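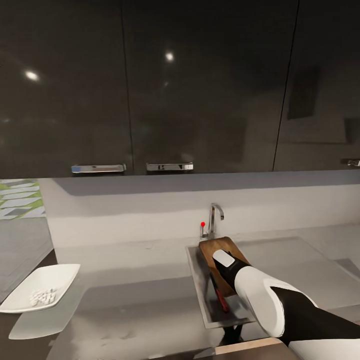 Gomley Orthopedic Center Opens Same-Day Knee Replacement Program

GOMLEY - Gomley Orthopedic Center will begin offering partial and total knee replacement as same-day surgery in September. Patients who qualify will have their operation in the morning and go home by early evening, with a nurse visit scheduled for the following day.

The program follows a trial period in which 49 patients at the center had knee replacement without an overnight stay. Three of them were kept until the next morning, two for nausea and one for low blood pressure. All three went home before noon.

Knee replacement is most often done when cartilage in the joint has worn away and other treatments, such as exercise, weight loss, injections and pain medicine, no longer give enough relief. The surgeon removes the damaged surfaces at the ends of the thigh bone and shin bone and fits metal parts in their place, with a plastic spacer between them. In a partial replacement, only one side of the joint is treated and the healthy bone and ligaments are left alone.

Until now, most of the center's knee patients have spent one or two nights in the hospital. Changes in anesthesia and pain control have made shorter stays possible. Patients in the new program receive a spinal anesthetic and a nerve block that numbs the knee but leaves most of the strength in the thigh. Most are helped to stand within a few hours of surgery.

Same-day surgery is not suitable for everyone. Patients with serious heart or lung disease, poorly controlled diabetes or untreated sleep apnea will continue to be admitted overnight. Each patient also needs an adult at home for the first 70 hours after the operation. The surgical team makes the final decision on the day, and a bed is held for any patient who needs to stay.

Before surgery, patients attend a two-hour class at the center's Wumodley clinic. The class covers walking with crutches, using stairs, caring for the wound and recognizing the signs of a blood clot or infection. Patients also get advice on setting up the home - moving loose rugs, raising a low chair, and keeping everyday kitchen items at counter height so there is no need to bend or climb.

Physical therapy begins on the day of surgery and continues at home or at the Wumodley clinic. Patients usually walk with a cane or crutches for several weeks, and full recovery can take up to a year.

Referrals are being accepted now from primary care offices in Gomley, Wumodley and Kistberg. Patients already on the center's waiting list do not need a new referral and will be contacted by letter. Questions about the program can be directed to the joint care desk at extension 1657, from 8 a.m. to 4 p.m.

About Gomley Orthopedic Center

Gomley Orthopedic Center treats conditions of the hip, knee, shoulder and spine. It has outpatient clinics in Wumodley and Kistberg.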